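Grurken Project Space
Interim report to the Walten Fund
Covering the period up to the end of November
Prepared by Idalina Sequeira

Sending this a bit ahead of the install so you have it before your own meeting. Figures are as of this morning. Yulan Liang has read the budget part and corrected me twice.

Where we are

Show is on track. Title is settled: Slow Ground, prints and works on paper by Yulan Liang, with one large wall drawing made on site. Your grant covers the wall drawing, the framing and the printed booklet. Wall drawing not started yet, it can't be until the painters are out of the front room. Framing two thirds done. Booklet is with the designer.

The selection took longer than the plan said. We began with everything from the Prutden residency, 193 sheets, laid out on the floor upstairs over several evenings. Most are small ink studies, a good number double sided, which made it slow going. Yulan wanted to keep the studies in the order they were made. I wanted them grouped by paper, because the handmade sheets look so different next to the machine made ones. We ended up with her order in the front room and mine in the back. Works better than I expected.

158 sheets are now out of the running and back in their boxes, numbered. The rest go up. If you came to the studio visit in the summer you'll remember the long gray scroll. It's in. It was out for a while.

Cataloging

Every sheet now has a number, a title or "untitled", a size and a condition note. Done by hand first and then typed up in the evening. Slower than typing straight in but we could both work at once, and Yulan remembers things when she's writing that she doesn't remember at a screen. Several titles changed this way. The list attached to our application is therefore out of date, please use the new one when it comes (end of next week).

Condition is good overall. Some foxing on the oldest sheets, one torn corner, one sheet with a crease that Yulan says was always there and wants left alone. No conservation spend needed apart from the torn corner.
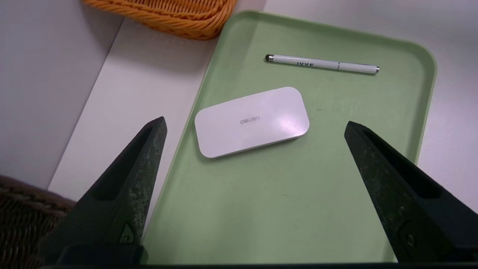

Framing

Kirui Frames have the job. We got a second quote as your terms require, it was higher and the wait was longer. Plain ash, no mats for the small works, floated on a white board. The scroll is not being framed, it hangs from a batten with a narrow shelf under it.

First batch back and checked. Two came back with the paper sitting slightly crooked and have been returned, no charge. Second batch due before the painters finish, which is tighter than I'd like. If it slips we hang the back room first and the front room after. The opening is not at risk.

Glazing: we went for the non-reflective in the front room only. The afternoon light in there is strong, and with ordinary glass you mostly see the street. Back room gets ordinary glass. This is a change from the application, where all frames had the same, and it is how we paid for the better paper in the booklet. I told your office by phone but am putting it in writing here as asked.

The wall drawing

North wall of the front room, floor to just under the cornice. Graphite and thinned ink, straight onto the paint. Yulan has done a test panel downstairs on a board with the same paint. The first paint was too slick, the ink beaded and ran. Changed to a flatter one and the second test held. She'd like four clear days with the front room shut. We've said five.

Open question on what happens after. It gets painted over when the show closes, that was always the plan, but your letter asked about a record of it. I'd suggest photographs at the end of each working day plus a short written account by Yulan, in her own words, one page. She has agreed to the page. Please tell me if the Fund wants more than that, becuase it would need to be arranged before she starts.

Booklet

Run of 2000, same as before. Essay is in, first draft, good but long. I've asked for it to lose a third. The interview is transcribed and Yulan is going through it on paper, crossing out a lot of her own sentences.
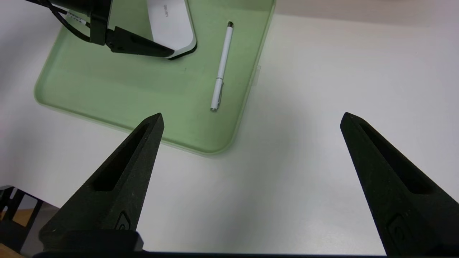
Once she's finished with it I'll do one more read for sense and then it goes to the designer along with the captions. The designer wants all text together, not in pieces, so the essay holds up everything else. I've given the writer a date and will chase.

Cover is a detail from one of the ink studies, printed in a dark blue close to black. We saw a proof and it came out too green. Another proof is on the way. Print slot is booked and can be moved once without a fee.

Free copies for visitors as agreed. A box goes to the Prutden residency for their library, and a box to you unless you say otherwise.

Public program

Three events planned. A walk round with Yulan in the first week, a drawing afternoon for families, and an evening talk. The walk round is confirmed. The drawing afternoon is confirmed but we need to cap numbers, the back room is small and there'll be ink. Evening talk has no second speaker yet. Asked one person, who said no very kindly. Waiting on another.

School visits: letters have gone out to the local schools, few replies so far. It's a bad time of year for it. I'll phone.

Access: the ramp is fixed. Large print version of the booklet text will be at the desk and on the website. Seats in both rooms this time, which visitors to the last show asked for more than anything else.

Budget

Short version, full sheet to follow with the invoices.

Framing: on budget, counting the glazing change.
Booklet: slightly over on paper, covered by the glazing saving.
Wall drawing: materials under. Painters over, the front room needed an extra coat.
Artist fee: first half paid, second half due at opening.
Program: nothing spent so far except printing the flyers.
Transport: one van trip instead of two, small saving.

No request for further funds. I would like permission to move what's left in transport over to the painters line. If you can say yes by email that's enough for our accounts.

Problems

The painters. Started late, one leak in the ceiling found when they moved the lights, now patched. It cost us most of a week.

Insurance took three goes. The insurer wanted a separate value for the wall drawing, and there isn't a sensible one for a thing that will be painted over. In the end it's listed at the cost of materials and days worked. The paper works are covered from the studio door on.

Desk cover at weekends still thin. Have two people, need one more.

Next steps

Second batch from Kirui, check and unpack
Front room handed over by the painters
Yulan starts the wall drawing, room closed
Essay cut, all text to designer
New cover proof
Labels, which I haven't begun
Hang back room, then front
Your preview visit, please let me know how many are comming and whether 5 pm still suits

What I need from you

A yes or no on the transport money. An answer on the record of the wall drawing. The current version of your logo, the one we have is from the old letterhead and the designer says it won't print cleanly at the size you want.

Next report after the opening, with visitor numbers and the photographs.

Idalina Sequeira
Grurken Project Space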